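Section 4. Setting up the Skukside honesty till

4.1 Before you start

The Skukside keeps a running total of what people take from an unattended snack shelf and what they pay for it. It cannot make them pay. If you bought it for that, see Returns, page 17.

You will need the till, its power cord, the small brass key taped under the lid, a phone, and 50 coins of any kind for calibration. Foreign coins are fine for this step and for no other.

Note: The key taped under the lid is the only key. Untape it before you close the lid for the first time. Our support line can tell you how often this goes wrong, and will, if you call.

4.2 First power-up

1. Put the till on a level surface within reach of an outlet.
2. Plug it in. The light goes amber, then off, then amber again. The part where it's off lasts long enough to make you check the plug. Leave the plug alone.
3. When the light turns green, press and hold SET until you hear two beeps. A third beep means you held it too long and the till is now in Dutch. Hold SET again.
4. Feed in the 50 coins one at a time. The slot does not like being rushed.
5. Turn the key to the left and take your coins back out.

Caution: Do not set up the till on top of a refrigerator. The hum reads as small change, and by Friday you will appear to be rich.

4.3 Entering your items

Each item gets a name, a price and a starting stock. The till holds 364 items, which should cover you unless you are running a supermarket on trust.

1. Open the Pomlow app and tap Shelf.
2. Tap Add and type a name people will recognize. "Misc 2" is a name only you will recognize, and only until lunch.
3. Enter the price. Round numbers get paid more often than odd ones.
4. Enter the stock, then tap Save. Tapping Back also looks like it saves. It doesn't.

If your shelf carries a mix, say candy bars on one step and boxed cookies on another, enter each kind separately even when the price is the same. The monthly report is much less interesting when everything on it is called Snack.
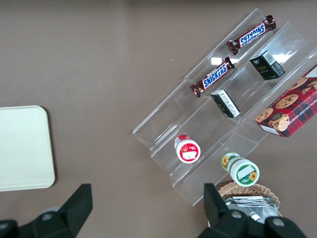 Syafiqah Sitompul wrote in to say that she priced everything the same for a whole November to save typing, and the cheap stuff sat there while the good stuff went in a morning. She now uses three prices and would like the manual to say so. It does now.

4.4 Choosing a reminder

The till can send a reminder when the stock and the cash stop agreeing.

1. In Pomlow, tap Reminders.
2. Choose Gentle, Plain or Letum. Letum is named after the engineer who wrote it and should be kept for repeat cases.
3. Set the gap that triggers it. We suggest 3 items. At 1 you will hear from the till every time somebody goes looking for change.

Note: Reminders go to everyone on the list, including you. You may be the one who owes.

4.5 Emptying the till

Empty it when the drawer is over half full. Turn the key to the left, lift the drawer straight up, and press CLEAR before you put it back. Models with the Sutanto drawer have a second catch at the rear, which you will find with your thumb.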